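Waffle weave tablecloth shrank in the wash, can I get it back?
Posted in Laundry & Fabric Care -- 3 replies -- 1,442 views

Bought a cotton waffle weave cloth from Pluvholm in November, the 60 x 90 one. Label says machine wash warm, so I did. Came out of the dryer short on both ends, by 6 inches on the long side and 3 on the short. Also the texture went all tight and puffy, and one edge is wavy now.

Is there any way to stretch it back out? And if not, how do I stop it happening to the next one. I've got a long table and people coming for dinner so kind of in a hurry here. No bleach or anything was used, just regular powder. Dryer was on high, yes I know.

pluvholm_regret

Waffle always shrinks, it's how it gets the squares. The yarns pull in and the little cells stand up. Some of what you lost is real shrinkage and some is just the weave bunching, and the bunching part you can get back.

What I do: soak it in the tub in lukewarm water with a good squirt of hair conditioner, half an hour, push it under now and then. Don't rinse it to death, just once. Roll it in towels and step on the roll. Then lay it flat on something big and pull from the middle out to the edges, a little at a time, all four sides. Don't yank the corners or you get ears. Leave it flat untill it's bone dry.
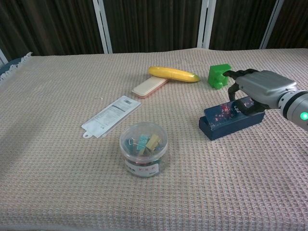 Waffle weave on the table, tassel trim at the left.

If yours has a fringe leave that alone while you pull, the knots can slip and then you're retying them all night. Comb it with your fingers at the end.

You'll maybe get half back. Mine was an Ogbonna one and I got almost all of it, but that was line dried so not as bad to begin with. High heat is the thing that really sets it.

For the wavy edge, check the hem. If the hem thread is polyester it didn't shrink and the cloth did, so it ruffles. Only fix is to pick out the hem and redo it. Boring job but not hard.

tubsoaker

Just steam iron it

Lokus_fan

Please don't press it like the person above says, you'll flatten the squares and it looks like an old dish towel. Hover the steam over it, don't touch. Then pat.

For the next one -- wash it cold before you ever use it, twice if you can stand it, and buy a size up. I go by 7 percent on the length for cotton waffle, less on the width. So for a 90 inch table drop you want to start closer to 97. Linen blend does it less. Never fabric softener in the machine, it makes the cotton greasy and then it won't soak up spills. (Conditioner in a soak is different, that's fine once in a while.)

Also if the store is the Hosport one they took mine back with the care label still on, even washed. Worth a call, bring the reciept. The label says warm, so if it shrank that much on warm that's kind of on them. I wouldn't bring up the dryer.

For the dinner I'd put a plain sheet underneath and let it show at the ends. Looks like you meant it.

coldwash_only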